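Sorting Large Toy Bricks on a Hand-Drawn Grid
Project report, Skaden course in Design and Materials
Letay Adugna and Zeeshan Bajwa
Submitted 11/28/21

Introduction

The subject of our project is the order in which building bricks are placed on a table before building begins. When children or adults build with large toy bricks, they usually pour all bricks out and then search. The searching takes much of the time and it also makes people tired of the task. We wanted to know if a simple drawing on the table can help a builder to find the right brick faster, and if the quality of this drawing is important.

The idea came from Letay, who worked one summer in a day care center named Belline. The bricks there were kept in one deep box, and the children took them out by turning the box over. Each time the same two or three children found the good pieces and the others waited. The staff had tried smaller boxes, but the boxes were mixed again by the end of the morning. A drawing on the table seemed to us a lighter solution, as it has no walls and the bricks can still be seen by everyone.

Background

There is much written about sorting in kitchens, workshops and warehouses, and less about sorting in play. We read the course book chapters on work surfaces and a short thesis by an earlier student, Baert, on the arrangement of tools on a bench. Baert drew the outline of every tool on the bench, so that each tool had one place only. This works well for tools. For bricks it does not work well, because bricks of the same kind can replace each other, and one outline for each brick would fill the table with lines.

For this reason we chose a grid with open cells. A cell does not say which brick must be in it. The builder decides this, and he or she can change the decision in the middle of the work.

Materials

We used large bricks, of the size which is made for small children. Small bricks are difficult to pick up and they roll away under the hand. The large ones stand firmly on a flat surface, and a person who sits across the table can tell one from another.

The table has a white top. The first grid was made with a ruler and thin tape. It looked correct, but the tape came up at the corners and the bricks caught on it. The second grid was drawn by hand in red. Its lines are not straight, and where the strokes cross each other near the middle they are uneven. At first we planned to draw it again. After some trials we decided to keep it, and the reasons are given in the results.

At the back of the table we put a gray baseplate with studs. The baseplate is the building place and the grid is the storing place. We wanted a clear difference between these two areas, so that a brick on the plate is always understood as a brick in use.
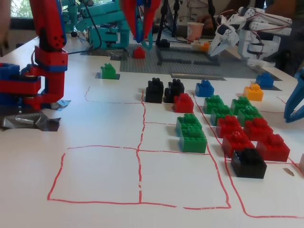
The cells nearest to the front edge were left open at the start of a trial. This was a decision we made after the first day. If all cells are filled, the builder has no place to put down a brick which was taken by mistake, and it goes back to a wrong cell or is held in the hand. With open cells in front, the mistake is put there and the work continues.

Method

We made 122 short trials with adult participants from our department. In every trial the participant received a card with a drawing of a small construction, for example a wall with a step or a low tower. The participant had to build it on the baseplate and then return the bricks to the table. We measured the time of each brick from the moment when the card was turned until the brick was pressed on the plate.

There were 2 conditions. In the first condition the bricks were put on the plain white table without any lines. In the second condition they were put on the red grid. The same bricks were used in both, and the cards were mixed by Zeeshan before each session so that we did not know which card comes next.

After the session every participant filled in a short form. We asked which condition was more comfortable, where they looked first, and if they had made any rule for themselves. The forms were written by hand and later copied to the program Donus, where we kept all our notes.

Results

Altogether we recorded 442 brick placements which could be used. Placements where the participant stopped to ask a question were taken out.

The participants found bricks faster on the grid, but the difference was smaller than we expected. It was most clear at the second half of a session, when the table was no longer in its first order. On the plain table the bricks moved slowly toward the builder and collected in one group near the hands. On the grid they stayed more apart. Most participants returned a brick to a cell even when nobody had asked them for it, and they moved it a little if it was standing on a line.

The uneven lines did not disturb the work. We had some worry that a wavy line looks careless and that people would not respect it. The opposite answer was common in the forms. One participant wrote that the ruler grid, which she saw in a test before the trials, made her afraid to place a brick wrongly, and that the hand-drawn one was "more friendly". Another wrote that he did not notice the lines were wavy until he read the question.

The open cells in front were used very often. Some participants used them for mistakes, as we had planned. Others used them for preparing - they took all bricks for the card, placed them in an open cell, and only then began to build. We did not teach this to anybody. These participants were slower with the first brick and faster with all the following ones, which makes our measure of time per brick less fair to them.

Problems

The main problem was the border of the table. The right column of the grid continues to the edge, and a brick that is pushed in this column can fall. We should have left a margin there. A second problem was the daylight from the window. It changed during a session, and in the late afternoon the participants complained about the shine on the white surface.

We must also say that our participants were adults. We cannot promise that children would use the cells in the same manner, and the visit to Belline which we planned for May was not possible.

Further work

Next we would like to try cells of different sizes, with the largest ones in front where the preparing is done. Zeeshan has also proposed a grid with only one line, which divides the table in a near part and a far part. Letay will draw both versions, again by hand, and the trial cards can stay the same.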